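The order of the shelf

At Clesell, a repair workshop for small appliances, the parts room is one long space with a striped grey carpet and a yellow shelving unit. It doesn't look like much. Zyanya Varela has spent most of this year getting it to work.

The workshop takes in kettles, fans, heaters and anything else with a plug and a casing. It keeps 700 different parts on its books. Until April they lived in whatever they had arrived in, and finding one meant asking Virgilio Soriano, who had been there longest and carried most of it in his head. When he was off for a fortnight, 50 jobs sat waiting on the bench list.

"We had the parts," Varela says. "We just couldn't lay hands on them."

She started with the floor. Everything was taken off it and the walkways were marked out with yellow stripes. A box left over a stripe is moved the same day, whoever put it there.

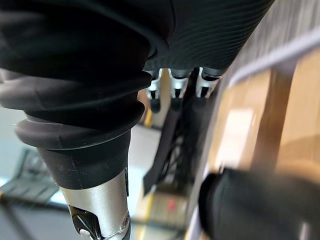

Yellow stripes on the floor of the parts room.

The striping took an afternoon. The shelves took much longer. Varela's first plan was to sort by appliance, with all the fan parts together and all the heater parts together. That lasted seven weeks. Too many parts turned out to fit more than one thing, and people kept putting them back in different places.

Now the sorting is by size and by how often a thing is wanted. Black trays go on the top tier, spaced out so a hand can get between them. A tray stays up there empty until there is a job for it, and then everything for that job goes in together.

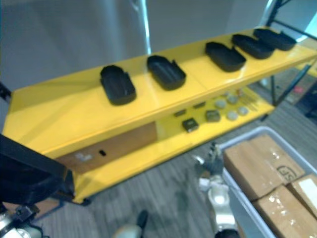
Small parts go on the tier below. Discs are kept with discs and square pieces with square pieces, and Varela is not fussy about straight lines. Dumisani Msimang, who does most of the assembly, asked for that tier to be left without lids or dividers. He likes to see what he has and pick it up in one go.

He was against the whole idea at first. He had his own drawer, he says, and he knew where things were in it. The drawer was emptied in the summer and held three sets of the same hinge.

Some of what Clesell learned came from Graziella Mazza, who ran the stockroom at Panganiban before she retired. She came in for a morning and had a few firm views. Keep trays shallow. Use one strong colour for the shelving, so that a dark part shows up against it. Never put a label where a thumb will rub it off.
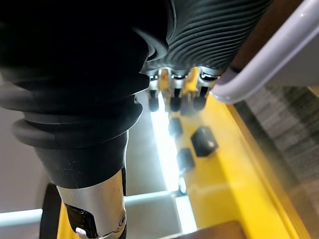 She also told them to buy less storage. The workshop had set aside 500 pounds for plastic drawers and in the end spent very little of it. Cardboard boxes do for plenty of things, so long as they have a handhold in the side and a label low down near the corner.

Moulded parts are the awkward ones. They are long and curved, they won't stack, and they scratch if they are pushed in among metal. Clesell keeps them in a big grey tray, resting on top of cardboard boxes, where they can be lifted out without dragging.
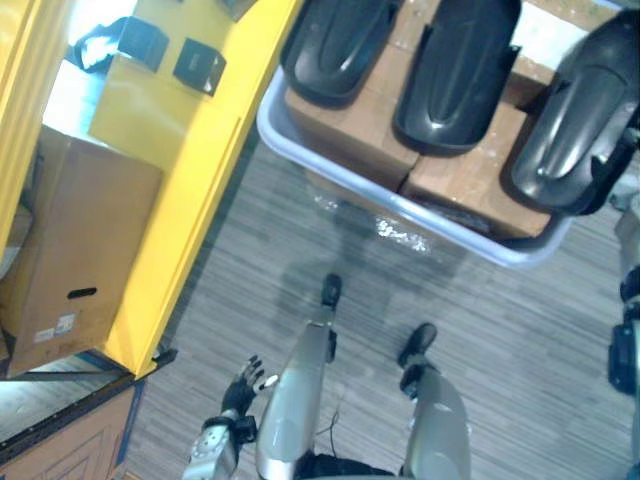

Packaging is the job still to be sorted out. Deliveries come wrapped in clear plastic and it gathers faster than anyone clears it. Varela wants a bin for it by the door. Msimang wants it by the bench, where the unwrapping is done. They have been discussing this since the spring.

Soriano, for his part, has written down what he knew. It fills two notebooks, which are kept in the office, and new starters are given them to read in their first week. He still gets asked where things are, and he usually sends people to look at the shelf first.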